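Fanberg Shares Slip as Foam Supply Stays Tight

Fanberg shares closed lower for the fourth session in a row on Thursday after the bedding maker said its Skoltmont plant would stay on a reduced schedule through July. The stock gave up 4 percent on the day and is down 9 percent for the month.

The trouble is foam. Fanberg buys most of its mattress cores from Abugri, which shut one of its two pouring lines in the spring after a fire in a storage building. Abugri has been shipping to all customers on allocation, and Fanberg says it is getting less than it ordered. A second supplier, Sterkudberg, has agreed to make up part of the gap, but its first deliveries are not due until late summer.

Finance chief Miklós Sipos told analysts on the call that the company would not cut its full-year forecast yet. He said orders from retailers were holding up and that the backlog at Skoltmont stood at 1664 units. He did not say how many of those orders could still be canceled.

Quilts, bedspreads and sheets are made at a separate site and are not affected. They bring in 17 percent of sales – not enough to cover a weak quarter in mattresses, but margins there have been improving.

For holders, the question is whether the stock finds buyers near its winter low. It bounced from that level twice last year, both times on light volume. If it breaks, there is not much on the chart to lean on until the price it came to market at. We are leaving our rating at hold and will look again when the quarterly numbers are out.
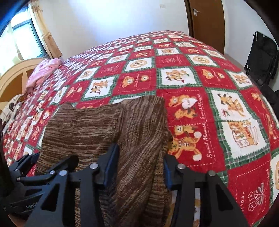 A bed with a red and white quilted bedspread.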